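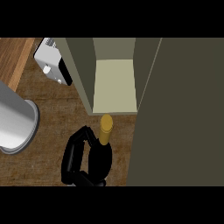

Teaching the arm to put things away: quick tips

Cabinet jobs are harder than table jobs. Do these first, thank me later.

Open the door all the way before you start recording. Half open and you'll clip it on the way in, every time.

Come in low and slow over the front lip. Most of my bad takes died right there. Lift a little higher than looks right from the top view, height is hard to judge looking straight down.

Keep the thing upright in the grip. If it tilts, stop, scrap the take, go again. Don't fix it halfway, the arm learns the fix too.

Start in the sim if you have one. I use Overo. Dropping a cylinder on a pretend floor costs nothing.

Same grip, different start spots. Move the arm over a bit each time. 100 takes from one spot taught mine one spot.

Remote or by hand? Remote for reaching into stuff, your own arm blocks the view otherwise. By hand is fine for wiping and stirring.

Pause 2 seconds before letting go. Then back straight out, no swinging. Teh door is right next to you.

Hands get tired. 7 takes, then coffee.

Name your files as you go!! I had 3000 clips called "test" last November. Liis Rimkutė sorted them, still owe her dinner.

Next up: drawers. Worse than cabinets, bring snacks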